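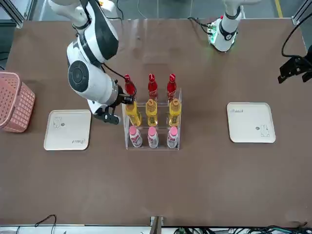 Didavetti Counter Display Project
Progress report to the Kjærgaard Fund, second reporting period
Prepared by Unnur Hjaltadóttir, Drullwood

1. Status

The project remains within its approved scope. Bench work on the stepped rack is substantially complete, the layout guide is in second draft, and the shop trial has been moved back to November. The delay relates to the supply of replacement tier lips and has no effect on the total budget. A variation to the milestone dates is requested in section 7.

2. Layout under test

Layout C is now the reference layout for the small-bottle range. It uses the clear acrylic rack with three stepped tiers. Each tier carries three bottles of one type: red bottles with slim necks at the back, yellow bottles in the middle, and short white bottles with pink caps at the front. The rack is centred on a brown tabletop, and the cream tray is set down to its left.

Grouping by type was retained from the first period. Mixed tiers were tried and dropped. They made a missing bottle harder to notice, and restocking a mixed tier meant handling bottles that did not need to be moved.

The back row governs the depth of the layout. The red bottles carry their white labels at the shoulder, well above the tier lip, and remain readable with a full middle row in front. The yellow bottles carry a dark label panel near the base. This is the least favourable position on a stepped rack, and the height of the row in front matters more for the middle tier than for either of the others. The short white bottles were assigned to the front tier for that reason.

3. Bench results

A total of 192 set-ups were logged in the period. Each began with an unstocked rack and ended when every position was filled and the bottles had been checked for spacing and upright stance. Of these, 148 passed at first check. The remainder were corrected and logged as second-check passes, apart from 2 that were abandoned when the rack shifted on the tabletop during stocking.

Most first-check failures involved a bottle at the end of a tier resting on the side of the rack. The right yellow position is the usual offender, and the lean is slight enough to be missed from directly in front. The bottle is stable in this condition but its label panel turns off square, and the gap to its neighbour opens up. Tier width is adequate on paper. The fault appears to lie in the stocking order, as the end bottle is commonly placed last and pushed outward to clear the middle one.

A revised order has been written into the guide: both ends first, then the centre. Early results are favourable, but the number of set-ups completed under the revised order is too small to report separately.

Uneven bottle height in the back row was also recorded. It is a presentation fault only. The guide now instructs staff to press each bottle down to the tier floor before releasing it.

4. Tray

The tray was added at the suggestion of Hjalti Eyvindsson, who ran the first round of bench work. It is rectangular, with rounded corners and a raised rim, and serves as a holding area for bottles taken off the rack during a change of stock. Without it, removed bottles were stood on the tabletop in front of the rack and knocked during restocking.

The tray sample has a small cartoon animal drawn near one corner and cursive lettering near another. A plain version has been priced for the trial sites — the decoration adds cost and two of the participating shops asked for an unmarked surface. Rim height will be the same in both versions.

The left-hand position suits a right-handed person working across the rack. The guide will permit the mirrored arrangement, with no other change to the layout.

5. Materials and wear

Amia supplied the current racks. Acrylic was preferred to coated wire in the first period for visibility of the lower labels, and nothing in this period alters that finding. Fine scratching was found on the tier floors of the oldest rack after almost 1,000 bottle placements. It does not obstruct the view of the labels. Cleaning with a dry paper towel is the suspected cause, and the cleaning instruction has been changed to a damp microfibre cloth.

Replacement lips for the lowest tier arrived with an incorrect bend radius and were returned. The corrected batch is on order at no charge to the project.

6. Expenditure

Spending on labour and bench consumables is in line with the forecast. Printing is underspent because the guide has not gone to the printer. The unspent portion will be needed in full once the second draft is approved. Freight on the returned lips was met by the supplier.

7. Next period and approvals sought

Complete further set-ups of layout C under the revised stocking order, logged separately from the earlier series.
Fit the corrected lips and repeat the rack movement check, with and without adhesive feet.
Issue the layout guide to trial shops, including the mirrored arrangement.
Begin the shop trial in November.

The Fund is asked to approve the revised start date for the shop trial and the purchase of plain trays from the existing materials line. Bench log sheets are held at Drullwood and can be supplied on request.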